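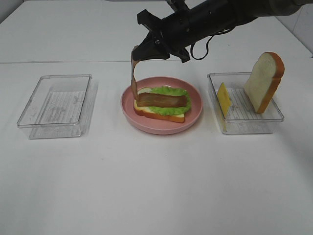

3.2 Layout of the table and the order of building

The sandwich used throughout the study was kept simple on purpose. It had to be built on an ordinary round plate, from ingredients most households would recognise, and it had to have enough soft and uneven parts that the layout of the table would matter. Earlier work at Tusteck used dry goods in jars, where one scoop is much like the next. Lettuce and bacon are different. A leaf has a wavy edge that can catch on the side of a tub, and a cooked strip may be curled along its whole length and will not lie where it is put.

The plate was placed at the centre of the table, with a clear rectangular container to its left and a second one to its right. We chose clear plastic after a short trial with coloured tubs, where the rear wall hid short pieces from anyone standing at the front. The containers were used without lids. Bread went down first in every build, flat on the plate, with the rounded top of the slice pointing towards the back of the table. The plate was wide enough to leave a band of pink around the bread, which made it easy to judge later whether a slice had been shifted.

Lettuce followed the bread, and bacon followed the lettuce. The reverse order was tried in the Dolon pilot in October and was dropped. Bacon set straight on the bread tended to slide when the leaf was added, and it left grease on the crumb that confused the scoring. With the leaf underneath, the strip has a rough surface to rest on and can be laid from one side of the slice to the other.

3.3 Standing and lying ingredients

Two ways of storing the ingredients were compared. In the first, pieces were laid flat in the container, one over another. In the second, they were stood on end and leaned on each other or on the walls. Flat storage looks tidier, but thin pieces stick together and the lower ones have to be peeled away. Standing storage leaves an upper edge free on each piece. It also takes up less of the floor of the container, so that different foods can share one tub if the portions are small.

The drawback is that standing pieces fall, and sometimes they end up outside the container altogether. We had expected this to be rare. It was common enough that it was given its own code on the Rocha sheet (see 3.4), and Figure 4 shows a strip of bacon in such a position, partly on the table and partly propped against the container wall.

Figure 4. Lettuce leaf above the rear of the plate, with the bread in place. Bacon rests against the outside of the left container; three food items stand upright in the right container.

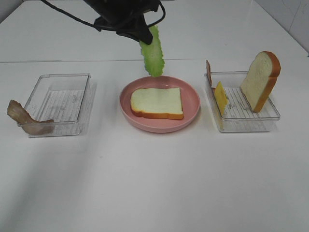
L. Erkitz

A piece found outside its container was treated as available, and the build was allowed to continue. We considered stopping the build and resetting the table each time, but that would have removed a large share of the bacon cases from the sample. It would also have been out of step with how people work in a kitchen, where a strip that has landed on a clean counter is picked up and used. The position was noted before the next ingredient was moved, along with which side of the container it was on.

3.4 Scoring

Each build was scored on the Rocha sheet, a single page with one row for each ingredient. The row records where the piece lay beforehand, where it came to rest on the stack, and how far it extended past the crust. Overhang was not marked as a fault for lettuce. A ruffled leaf is usually wider than the slice, and trimming it would have added a step that had nothing to do with layout. For bacon, a strip lying across the slice was scored as placed, and a strip with either end touching the plate was scored as dropped.

A total of 214 builds were scored. Of these, 82 used standing storage for both lettuce and bacon, and the remainder used flat storage for at least one of the two. A further 30 builds were scored twice, several days apart, as a check on the sheet. The two sets of scores agreed well on position and less well on overhang - the edge of a leaf is hard to judge by eye, and the leaf settles as it sits.
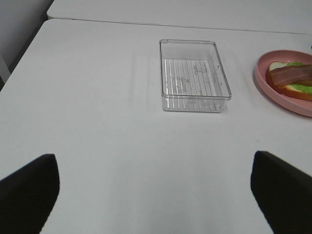 For this reason overhang is reported in the tables but is left out of the main comparison. The other source of disagreement was the end point. Some scorers closed the sheet when the last ingredient was on the stack, while others waited until the table had been put back in order. The instructions were changed so that the sheet is closed at the last ingredient, and the earlier sheets were corrected to match.

Empty containers were left on the table until the sheet was closed. Taking one away early changes the space around the plate, and in the pilot it led to the plate being nudged off centre while the container was lifted past it. Any container that had been turned at an angle during the build was also left as it stood, and was straightened only when the table was set for the next one.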